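Notebook > Birley bench > Plates

21 December 2019

Plates again, and I'm still grinning. Seul-gi came over from the Nillness side after lunch and we spent the rest of the day on picking plates up off a flat table, the chore I'd have put last on any list of hard ones. A mug gives you a handle and a wall. A plate gives you a thin rim very close to the table, and the fingers have to get at it without shoving the whole thing along. I love this problem!

Set 2 was a run of 15 tries, same start pose each time, right arm only. It got 8. Most of the misses were the same miss: fingers come down a touch too far inboard, close on the slope of the plate, slide off. Seul-gi wants to come in lower from outside the rim. I'd like to try tipping the plate with one finger first, the way you do with a coin.

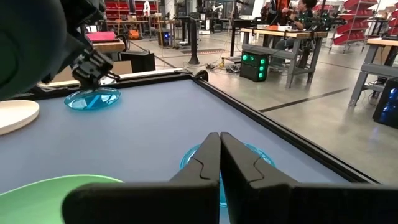
Can a machine do the washing-up yet?
Parts of it, slowly, if someone has laid things out kindly first. Moving a plate from one spot to another is within reach. A full sink with cutlery under the suds is a long way off, and I wouldn't trust one with my gran's glasses.

Two arms over one table is where it gets fun. Ro-un Ko's planner (the Feretent branch, not the old one) keeps them out of each other's way, though it's timid and leaves a huge gap. Cut the margin next time and watch the elbows.

See-through plates are still a pain for the depth readings. The edge comes and goes. Tried averaging over 200 readings per pick, better but slow. Ask Hong whether they have matt ones in the same size.

To do: lower approach, coin trick, new finger pads if the order turns up. Log the misses by type this time, I was scribbling on my hand.

Filed under: Manipulation, Kitchen chores
Last updated 21 hours ago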